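Search this site Enter keywords Go

Grodine House Residents' Association
Minutes of the November meeting

Place: ground floor common room
Start: 7:05 p.m.
Present: 12 residents, including the chair and the secretary. Quorum was met. Three apologies were received by email.

1. Minutes of the last meeting

Accepted with one correction. Under "Laundry," the broken dryer is the left one, not the right one. The secretary will change the posted copy on the board by the mailboxes.

2. Money

The supplies fund stands at $397. Spending since the last meeting was $31, all of it on trash bags and dish soap. A resident asked whether light bulbs come out of this fund or the building fund. The chair said the building fund pays for anything screwed into a ceiling. No change was made.

3. Shared washrooms

Most of the meeting went to this item. The liquid soap pumps on the second and third floors have been leaking onto the counters, and two of them have been replaced twice already. At the last meeting it was agreed to look at going back to bar soap, provided the bars do not sit in water.

Two dishes were considered. The first was the Cocco, a flat one-piece dish. Several residents said they had used something like it at home and that the bar turns soft on the underside. One resident spoke in favor of it on the grounds that there is only one part to wash.

The second was the Skident, a two-part dish with a lime-green tray sitting in a white base. The tray has five slots in the bottom for drainage, and the base underneath is there to catch what comes through. There was a question about who empties the base. It was agreed that this goes on the weekly washroom list, after the mirrors and before the floor.
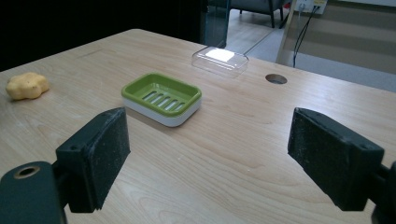
The clear lid was discussed separately. Some felt a lid keeps dust off over the holidays when the floors are half empty. Others said a covered bar never dries and the lids will end up behind the radiator within a month. It was put to a vote: 8 in favor of leaving the lids off, 3 for leaving them on, 1 abstaining. The lids will go in the supply closet in the box marked "washroom spares" — please do not throw them out.

On the soap itself, the yellow bars were preferred over plain white. One resident pointed out that the lumpy flower shape may not sit flat on every dish. Another asked for an unscented bar as well, for those with sensitive skin. The secretary will find a price for both.

Decided: buy the Skident for the second and third floors. The first floor keeps its pump for now. Review in two months.

4. Storage shelves in the hallway

The Hastuvum shelves have been up for six weeks and are already full. Items with no name on them will be moved to the common room at the end of the month, and anything still there two weeks later will be donated. A resident asked that bicycle helmets be left alone. Agreed.

The bottom shelf is for boots only. A tray is still needed under it — carried over to the next meeting.

5. Other business

The common room window sticks and should be reported to the building office. The secretary will do this.

The quiet hours sign on the third floor has come down again. New tape will be tried.

A request to move the meeting start to 7:30 p.m. was discussed. It stays at 7:00 p.m. through the winter.

Actions
Secretary: correct last minutes, price the soap, report the window
Chair: order the dishes, update the weekly washroom list
Third floor: put the sign back up

Meeting closed at 8:20 p.m.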